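About Condberg

Condberg is a supplier of play and handling materials to nursery schools, therapy rooms and community centers. The company was founded in Irkmont by Sunil Sultana, who continues to serve as director, and it remains privately owned. Its catalog is limited by choice to small items meant to be picked up, squeezed, sorted and put away again.

Our History

The company began as a repair service for school equipment. Customers who sent in damaged items often asked whether replacements could be bought singly, and the first stock list was drawn up in answer to those requests. It held 15 items. The current catalog lists 1,152, of which the greater part may still be ordered one at a time.

In December of our third year of trading, the business moved from Irkmont High Street to its present building on Quezada Road. The move allowed storage, packing and product review to be brought together on one floor. The showroom at the front is open to schools and to the public by appointment.

Our Approach to Materials

Every item is reviewed before it enters the catalog. Staff consider how it sits in the hand, how it behaves under pressure and whether it can be cleaned with ordinary supplies. Color is reviewed as well. Teachers have told us that strong, plain colors are easier for young children to name and to find at tidying time, and our buying reflects that advice – patterned goods make up a small share of the range.

Round items receive particular attention. They are used in almost every setting we supply, from circle games to hand exercises, and they are the items most often reordered. A product that does not meet our requirements is returned to its maker with written comments.

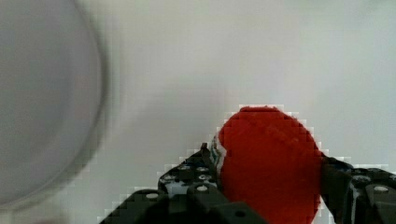
A red rounded item, held on both sides.

The Lokis Range

Lokis is our own line of handling materials, sold in sets and as single pieces. Each set is supplied with a storage bag and a printed card of suggested activities. The cards are written with classroom teachers and are revised when users send us corrections or better ideas. Replacement cards are provided without charge.

Schools and Community Work

Condberg supplies roughly 2,000 schools and centers. A loan service is available to those that wish to try a set before placing an order. Loans run for one school term, and materials may be purchased at the end of that period or returned in the original box. Requests should be made by the head of the school or center – individual staff members are asked to apply through their office.

Visiting and Contact

Appointments for the showroom may be arranged by telephone or through the contact form. Groups should give notice of their numbers when booking. Parking is available behind the building, with step-free entry from Quezada Road.

Page last reviewed August 9, 2020

1,147 shares
15 comments

Related
The Lokis Range: Full List
How to Request a Loan Set
Cleaning and Storing Handling Materials
Showroom Appointments
Working at Condberg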